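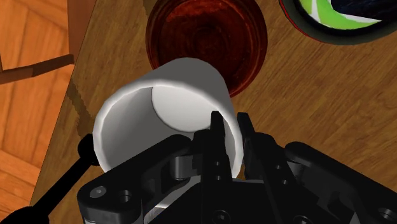 About Vollham

Vollham writes and maintains working rules for robot arms that handle household objects. The rules cover tabletop tasks: picking up a cup, holding it over a bowl, setting it down, clearing a plate. They are used by teams that test arms in simulation and on the bench.

Our main publication is the Lernska handling guide. The current edition has 187 rules in 8 chapters. Each rule states one requirement, the condition under which it applies, and the check that shows it has been met. A rule without a check is not published. Drafts stay open for comment until March, when the next edition is fixed.

Most questions we receive concern chapter 7, on grasping open containers. Its basic requirements are short:

Grip the wall of the container and keep the fingers clear of the rim where the task allows it.
Record the tilt of the container at every step.
Do not pass a held container over an object that is not part of the task.
Log any contact with the table, including light contact. 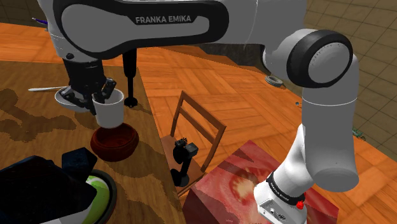 Every rule is tried in simulation before it goes to the bench. A trial set is 200 runs with the object positions changed between runs. Failed runs are kept and reported with the rest – a team that deletes them cannot claim conformity with the guide.

Conformity reviews are carried out by Goodwin, a separate office with its own budget. Vollham staff do not review work they have advised on. Review reports are stored in Pistinside, our document archive, and can be requested in writing.

We do not certify hardware, and the guide does not replace the safety documents supplied with an arm.

Page last revised: Sun 14 July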